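The Slow Boat to Rudbridge

268 shares | 14 comments

The overnight ferry from Greltcombe to Rudbridge leaves at 9:40 p.m., or it leaves when the last truck has been talked up the ramp, and the two times have never been introduced. I had been told to board early. I boarded early and spent an hour and a half in a lounge with a carpet the color of gravy, watching a man eat a whole roast chicken out of foil.

It was January, and the Badawi was a third full. She is the older of the two ships on the route and was built to carry 2,000 passengers, a number she last saw when people still dressed for dinner. The company that runs her, Colen, has spent the past few years deciding whether she is a ferry with cabins or a cruise ship with trucks. The brochure leans toward cruise. The showers lean the other way.

My cabin was on deck five, inside, with a curtain drawn across a wall. I opened it the first night out of hope and the second morning out of habit. The bunk was fine. The pillow had clearly been issued to someone with a smaller head. A laminated card explained that the thermostat was "for guest comfort," and I turned it in both directions and felt equally comfortable.

Dinner is the thing regulars argue over. The buffet costs extra now and the à la carte room opens only in summer, so in winter you line up with the drivers, who get there first and know which tray is fresh. I had the fish pie. I had it again at breakfast, under another name.

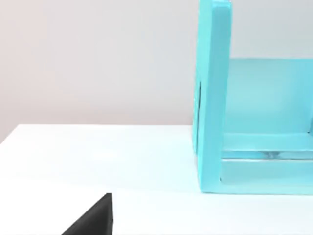 Gert Ntuli, sailing with a van and two bicycles, told me I was looking at the crossing all wrong. The fish pie was beside the point, he said, and so was the cabin – you paid for the hours between midnight and five, when the bar had closed and the outside deck was still unlocked, and if I slept through them I might as well have flown.

So I went up at two in the morning in every piece of clothing I had packed. There was a bench, a life-jacket locker, and a wind that had opinions. Far off, another ship was going the other way with all her lights on. I stayed 40 minutes and lost feeling in one ear. I'll admit it was better than the lounge.

Colen says it will refit the Badawi next winter, with bigger windows, fewer bunks and a spa on deck seven, where the drivers currently play cards. The drivers have heard about the spa. One of them asked me whether you'd be allowed to smoke in it.

Fares start at 100 for a foot passenger in a shared cabin and climb fast once you want a door of your own. Cars go by length, so measure the roof box before you book; I watched a family from Rudbridge do it at the check-in booth with a scarf. The return sailing gets into Greltcombe at 7:15 a.m., and the first bus into town goes at 7:10.

14 comments | Share this story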